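Chapter 4
Rules for Machines That Share a Table

Most safety rules were written by someone standing next to a mess. The older ones in this book concern large messes: forklifts, presses, palletizers. This chapter concerns small ones, and small ones have produced a surprising amount of paperwork.

The site code used at the Vundismont plant in Chiba ran to 52 pages when it was first issued in January. By the next revision it had reached 60, and most of the growth came from a single section titled "Liquids." Before that section existed, the code had plenty to say about how fast an arm could move and how hard it could squeeze. On the matter of an arm holding an open container over a work surface, it said "use care." The arms, having no opinion on care, carried on as programmed.

We will use the Vundismont code throughout the chapter, along with the shorter Beneneo checklist, which fits on one sheet and is therefore the one people read. The two agree on more than their authors would like to admit. Both require a clear table. Both require that each arm have a written task, even when that task is to stay put. And both treat pouring as a job for two arms and one set of rules – never two sets, however politely they are worded.
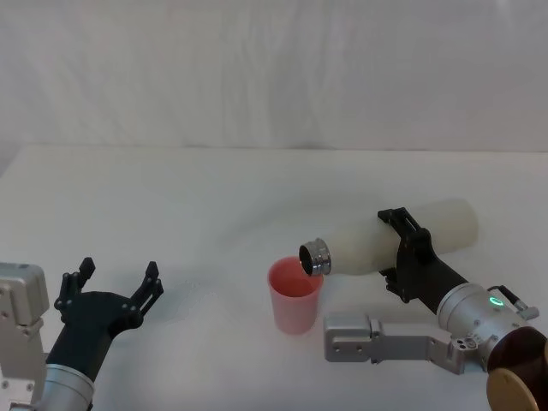
Fullon objected to this last point in a letter to the editors, saying that one set of rules was fine in a classroom but that in a real plant each arm came with its own manual, its own supplier and its own idea of what "stop" meant. The letter asked who would be rewriting all that. We have put the question at the end of the chapter, where students may have better luck with it than we did.

4.1 What Counts as a Shared Space

Start with the reach of each arm, measured with the gripper fully open. Where the two reaches overlap, the space is shared, whether or not both arms are scheduled to move.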